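**Filing arm – right gripper stalls on binder pickup**

**plukik_rk**, 7:40 am

Two-arm mobile unit, Ondirix wrist controllers, shelving binders in the Florville office. The right side throws fault 304 (finger force limit) on the edge lift. Left side is fine. Rezeroed the fingers twice, no change. Force threshold is 75 per cent of rated. Base parks square to the cabinet, left-hand door fully open, box file already on the shelf.

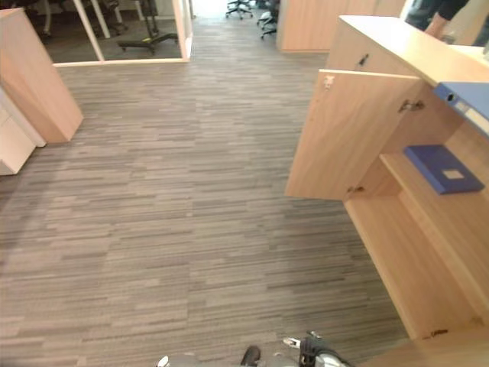

### Re: right gripper stalls

**hauser_bench**

Don't touch the threshold yet. What's the approach height? If the finger comes in low it loads against the counter edge before it gets under the cover, and the controller reads that as grip force. Jog it down by hand and log the contact point.

**plukik_rk**

Approach height is stock. Log attached to the ticket, fault at encoder count 3,455 on all runs. Wrist view at the cover edge, finger in the gap:

- Metal finger at the lower edge of the cover. The counter has a chip out of its front edge, so I'm keeping clear of that.

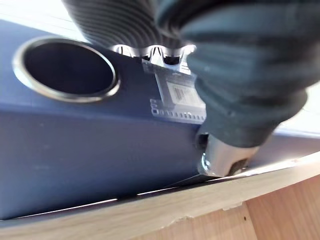 ### Re: right gripper stalls

**k_nedeljkovic**

Same count every time means geometry. I'd look at the sleeve before the height offset. If the grey fabric bunches up at the wrist it can bind near end of travel. Pull it back, re-tie it and run ten dry cycles with no binder.

**hauser_bench**

Disagree. A binding sleeve gives you a ramp in motor current, and his log is a step. That's a hard stop. Raise the approach 2 mm.

**k_nedeljkovic**

The log samples too slowly to tell a ramp from a step. Re-tying takes five minutes and doesn't alter a calibrated value.

**plukik_rk**, 2:15 pm

Re-tied the sleeve, ten dry cycles, no faults. With the binder on the counter it still faulted on four out of ten. Raised the approach 2 mm as well and got ten clean. Parameter 812 saved with the new offset.

**k_nedeljkovic**

So you changed two things. Put the height back to stock and run it again with the sleeve as it is now.

**plukik_rk**

Will do after the colour labels are done. – Rianne Kramer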